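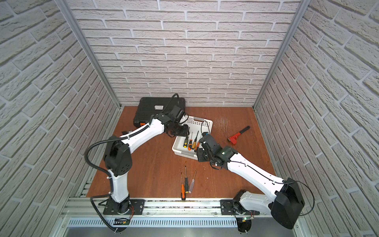
Según Madalena Peixoto, un planificador que trata los dos brazos como un solo sistema pierde demasiado tiempo cuando ambos trabajan junto a la cesta, y convendría reservar el espacio por turnos. Adoptamos esa idea en Lomero, nuestro módulo de coordinación. Cada brazo solicita un volumen antes de entrar y lo libera al retirarse - el otro puede esperar cerca, fuera de la zona reservada. La reserva caduca a los 420 ms si no se renueva. El controlador trabaja a 100 Hz y el planificador dispone de un máximo de 3000 iteraciones por consulta.

**Figura 1.** Pinza izquierda sobre el borde trasero de la cesta y pinza derecha a su derecha, sobre las herramientas. 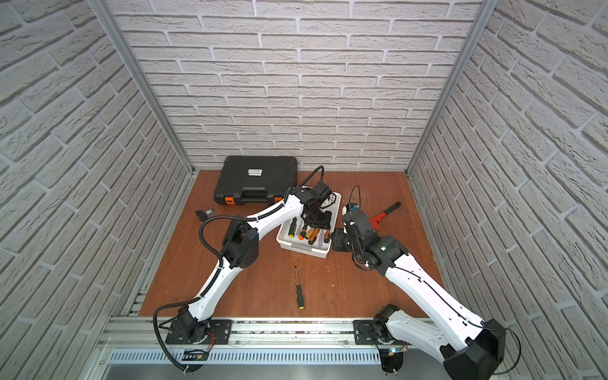 ### 4.3. Detección de mangos

Las poses se estiman con Nirano, entrenado con 359 escenas anotadas a mano.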